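# Hacer camas y doblar ropa cuando parte del trabajo lo aprende una máquina

Apuntes para el equipo de pisos de la residencia Plullomar. Los escribo yo, Ilham Ramadan, con correcciones de mi compañera Leonor Carrilho. El español es mi tercera lengua, así que pido paciencia con mis frases.

Desde enero usamos en algunas habitaciones las pinzas de mano, una en cada mano, para que la empresa Gasside registre cómo trabajamos. Con estos registros preparan el brazo que después doblará una parte de la ropa. A nosotras nos cambia el ritmo y también la manera de pensar en cada movimiento. Por eso he reunido los consejos que me sirven, con pinzas o sin ellas.

## Fundas de almohada

- Recoja la funda sobre sí misma hasta la costura del fondo, como se hace con un calcetín.
- Meta primero las dos esquinas de la almohada y suba la tela poco a poco, un lado y después el otro.
- Con las pinzas, agarre solamente el borde de la funda. Si coge también el relleno, la tela no corre.
- Las fundas de rayas ayudan mucho: cuando las rayas se tuercen, la funda está girada.
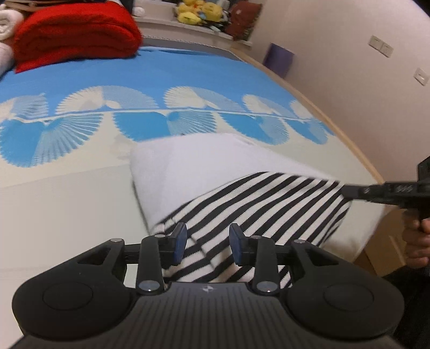 Antes yo hacía este trabajo mirando por la ventana o hablando. Con las pinzas no es posible, porque los dedos no sienten la tela y hay que usar los ojos. Las primeras tres semanas terminaba el turno con la muñeca cansada. Leonor me enseñó a apoyar el codo contra el cuerpo y a cambiar de tarea cada 30 minutos, y desde entonces estoy mejor.

## Prendas de punto

- Extienda la prenda antes de doblar, aunque tenga prisa. Una manga escondida estropea todo el doblado.
- Coja la tela por una esquina o por una costura. El punto se estira si se levanta por el centro.
- Levante un poco, espere a que la tela caiga y entonces mueva. Las rayas horizontales sirven de regla para que los dos lados queden iguales.
- No sacuda la prenda con las pinzas. Para sacudir, deje las pinzas y use las manos.
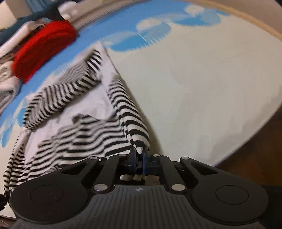
En la reunión con Gasside preguntamos quién decide si una prenda está bien doblada. Acordamos que lo decide la persona del turno, y que el tiempo usado con las pinzas no se compara con el tiempo normal. Lo pusimos por escrito y está en el armario de la lencería, junto a la hoja de lavados. Recomiendo a otras casas que hagan lo mismo antes de empezar, porque después es más difícil pedirlo.

También cambió el reparto. Los grupos de 9 habitaciones bajaron un poco para quien lleva las pinzas, y otra compañera toma las que quedan. Al principio hubo quejas y ahora rotamos cada semana.

## Ropa mezclada sobre la cama

- Separe primero lo claro de lo oscuro, y lo que tiene botones de lo que no tiene.
- En las camisas y blusas, coloque el cuello plano con la palma de la mano y después doble los lados.
- Las mangas se doblan hacia dentro, sin cruzarlas demasiado, o queda un bulto en el medio.
- Lo ya doblado va cerca de la cabecera y lo pendiente más hacia los pies, donde se llega sin inclinarse.

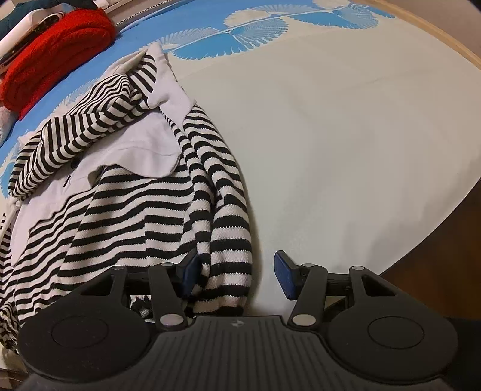
**¿Vamos a perder horas cuando llegue el brazo?**

Por el momento las horas del contrato quedan igual, y la dirección se comprometió a hablar con nosotras antes de cualquier cambio. El brazo doblará toallas y ropa sencilla en la lencería. Las camas, la ropa delicada y el trato con los residentes siguen siendo nuestro trabajo.

## Al final del turno

Limpie las almohadillas de las pinzas con un paño apenas húmedo, sin alcohol, y quite las pelusas de las articulaciones con un pincel seco. Guárdelas cerradas en su caja. Si una articulación va dura, no la fuerce y avise a Leonor por la mañana.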